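Nundville Robotics Club – Your Questions

Hi! I'm Nahuel Quiroga and I run the club, which mostly means I unlock the door and answer email. These are the questions I get most, so I finally wrote them down. Last updated 2 May 2023.

Do I need to know how to code?

Nope. Plenty of people show up having never written a line. We use Python, and we start you off with a short script that already runs, so your first evening is spent changing numbers and seeing what the arm does. If you already code, great, you'll just get to the annoying math sooner.

How old do I have to be?

High school age and up. We have a few parents who came to drop off a kid and then stayed (you know who you are!).

What does it cost?

It's 29 dollars for the season, and that covers everything except snacks. If that's a problem, write to me and we'll sort it out quietly. The season starts in October and new people can join at any point, although the first month is the easiest time to hop on.

Do you build real robots?

We have one small arm called Cisternas, and we built it ourselves over two very long winters. Everybody gets time on it. But with one arm and a room full of people you'd spend most of the night waiting, so this year's main project, Mirkov, lives in a simulator.

So what is Mirkov?

It's our pick-and-place project. There's a simulated room with a robot arm over a big gray work surface, a bunch of household stuff sitting on it, and the goal is to get the right thing to the right spot. Each team writes its own code for choosing a target, moving the arm and working the gripper. The room and the objects are shared, so we can compare runs fairly.

Why all the clutter on the table?

Picking up a cube from an empty table gets old fast. Once there's a mug and a couple of tall skinny bottles in the way, you have to think about how the arm gets there – and the path that looks shortest to you is often a terrible idea for the elbow. 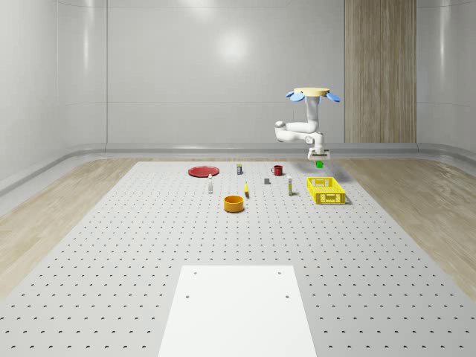 I'd also say start with the cube even if the mug looks more fun. A cube has nice flat sides for two fingers to close on, and you can get your height and timing sorted before you worry about handles. My own team skipped that step and we lost three weeks to it.

Will my laptop run it?

Probably. You need 9 gigabytes of free disk space, and it's a slow download, so please do it at home before you come. Older laptops can turn the shadows and reflections off in the settings. We have two loaners too, first come, first served.

Is there a competition?

Yes, the Dranlow Open, in the spring. Every team gets 390 seconds per run, and our best score last time was 62 points. I think we can beat that. You don't have to compete if it's not your thing.

Can I just come and watch first?

Sure! Come by, grab a chair next to a team and ask them whatever you like. Email me beforehand if you need the side door with the ramp, and I'll have it open.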